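Search the notebook
Go

September 28, 2020

Long one today, mostly money. I sat down with Ieuan after lunch to go over the November order and we got about half of it settled before he had to run off, so I'm writing down the rest while I still remember who wanted what!

Where we stand: there is 3,000 left in the equipment line and it has to be committed before the end of November or it goes back in the pot. Viorica wants all of it to go on a second gripper for the Kos bench. I was on her side this morning and now I'm wobbling a bit (sorry, Viorica). A whole new unit from Prilo eats nearly everything, and then we're stuck if a motor dies in January. The other way is to keep the one we have, buy spare padded fingers and bracket plates for it, and put what's left toward the Indora controller that Eifion keeps bringing up.

I went and had a proper look at the hardware before arguing any further. The plate is fine, I wouldn't touch it. The padding I'd like to have spares of no matter what we decide, and the part down below that's wrapped in silver duct tape needs to go on the list as a real line with a real price - the tape is ragged along the edges and I don't want to be planning next year around it.

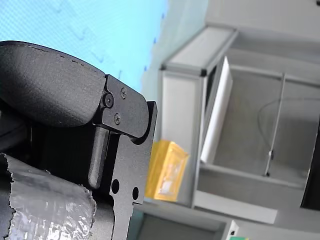 Shopping list so far

- Padded fingers, 2 pairs. Flallau sells them singly or in pairs, pairs are cheaper. Ask for the matte black ones again.
- Screws for the finger joint. They come in bags of 100 and we will never use them up, but the small bags cost almost the same. Get the Phillips ones AND the bigger round-headed ones, last time I only ordered one kind and had to go begging to Marlene.
- A proper clamp or sleeve to replace the tape. No supplier yet. Eifion thinks he could print one, I'd still like a quote.
- Cable clips and a few more corner connectors for the cabinet framing. Small stuff, can come out of consumables.
- Indora controller, only if the rest comes in under. Lead time is 7 weeks, which is tight for November already.

Xiomara asked whether we could lease instead of buy. I don't know! I said I'd phone Prilo and find out. If the monthly rate is silly we drop it.

Still open: does shipping come out of the same line? Ieuan thought yes, Marlene thought no, and the form doesn't say. Need to ask before I send anything off. Also the old quote from Flallau has run out, so that wants redoing.

Viorica, if you read this before I catch you, come find me and we can fight it out over coffee.

Recent entries
Kos bench: moving the power strip
Notes from the Flallau call
Spare parts drawer, what's in it
Indora controller, first questions

Contact the workshop | Copyright 2020 | Back to top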